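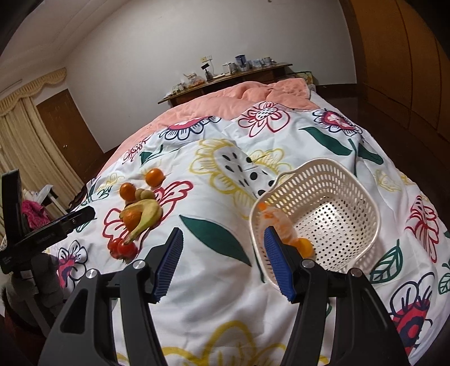 Fruit sorting task, wrist view, both jaws open.

Thread: Start-state rules for hand-held gripper demos on soft surfaces
Board: Data Collection Practice

clampdown_9
Posted May 30, 2019

We are rewriting the start-state section of our collection guide and I would like comments before it is frozen. The current draft reads:

1. Jaws fully open, nothing between them, before recording starts.
2. All target objects inside the wrist view at the first sample.
3. The container may be partly filled. Its contents are logged before the episode.
4. No object may touch another object unless the task sheet says so.
5. The work surface is rigid and a single color.

Rules 4 and 5 are the ones I want to discuss. The attached view breaks both. The fruit is on a flowered duvet, one orange touches its neighbor, and one tomato partly hides the other. I would still keep the episode. The question is whether the guide should allow it or whether we log it as an exception.

pinjoint
Drop rule 5. It came from the Vovex bench procedure, where the surface was part of the calibration. With a hand-held tool it has no function. A home has bedding, tablecloths and rugs in it, and a policy trained only on gray mats will fail on all three.

Rule 4 should stay as a default. Contact changes the grasp. If you permit it, put it in the task sheet so it can be filtered later.

mudflat
Disagree on rule 5. A duvet yields under load. The height of the object changes as the pads press down next to it, and a banana can shift when the cloth around it is pulled. You will have episodes where the operator corrected for cloth motion without noticing, and nothing in the log says so. Keep the rule and open a separate class for soft surfaces.

pinjoint
A separate class is fine. A ban is not. Those are different things and the draft has a ban.

clampdown_9
Agreed, the wording is too strong. Proposed replacement for 5: "Surface type is recorded as rigid, soft or mixed. Patterned surfaces are permitted and flagged."

latchkey_ro
Why flag the pattern? The print here has red-outlined and yellow-outlined flowers, and the targets are red, orange and yellow. That is a segmentation problem, and it belongs to whoever trains the model. Operators should not be making judgments about color similarity. In our group at Rowbotham we had a "visual clutter" field with a scale and no two operators used it the same way. We removed it in July.

clampdown_9
The flag would be yes or no. Printed or plain. No scale.

latchkey_ro
Then I have no objection.

mudflat
Rule 3 needs work too. "Contents are logged" is vague. The basket in the attached view has a translucent bag against one wall and a round yellow-orange fruit beside it. Does the operator log the bag as one item, or open it and log what is inside? Our sheets say one sealed or bagged unit is one entry, with the visible color noted and no guess at the contents.

pinjoint
Same practice here. Guessing produced bad labels. An entry of "bag, translucent, orange contents" is enough.

tread_depth
Second point on the basket. In that view one ribbed pad overlaps its left side. Rule 1 says nothing between the jaws, which is met, but it says nothing about the container. At Levovstead the start state requires visible clearance from every object and every container in the wrist view. If the pad is in contact at the first sample you cannot separate approach from contact in the trajectory.

mudflat
Overlap in a single view does not establish contact. The pad may be well above the rim.

tread_depth
Correct, and that is my reason for wanting the gap visible. A reviewer working from the view alone cannot settle it. Raise the tool or move it left before starting.

pinjoint
That will reject a lot of usable episodes. With the jaws wide open and a basket placed close to the fruit, overlap is common. I would make it a review note and keep the episode.

tread_depth
We reject them. We also run sets of 600 and can afford it. For a set of 1000 or more I can see the case for a note.

latchkey_ro
One more for the list: the background. The current Clolleck template asks for a clear zone behind the work surface. Is that kept? Clear containers on a table against the far wall would fail it, and I do not see what it protects when the targets are all on the bed.

clampdown_9
Not kept. It was written for fixed cameras. I will replace it with a line saying that items outside the work surface are left where they are for the whole session.

Revised draft:

1. Jaws fully open, nothing between them. Overlap with the container in the wrist view is noted at review.
2. Unchanged.
3. Container contents logged by unit. A bag is one unit. Contents are not guessed.
4. Contact between objects permitted only when listed on the task sheet.
5. Surface recorded as rigid, soft or mixed, and as printed or plain.
6. Items outside the work surface are not moved during a session.

mudflat
Acceptable, apart from 4. "Contact" should include partial occlusion or have its own line. The two tomatoes are a case where I could not tell you which one applies.

clampdown_9
Own line. I will add it as 4b and repost.

tread_depth
I still want clearance as a requirement in 1. Please record the objection with the draft.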